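Fallton Garden Club, October meeting

Leena Salminen opened at 7 p.m. with a very kind welcome to all of us who braved the rain, and Hertta Heinonen passed her lovely plum cake around twice!

Bulb sale
Martti Hakala was happy to report that we sold 192 bags, and he would dearly like 100 more tulips next spring.

Path edging
We talked a good long while about colors, and in the end brick red won over dark green, 19 votes to 2.
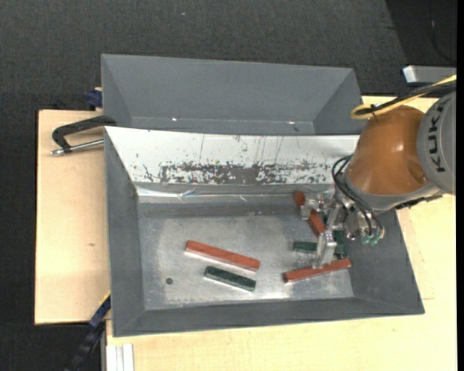 Next meeting
Amrit Turcotte will bring the seed catalogs.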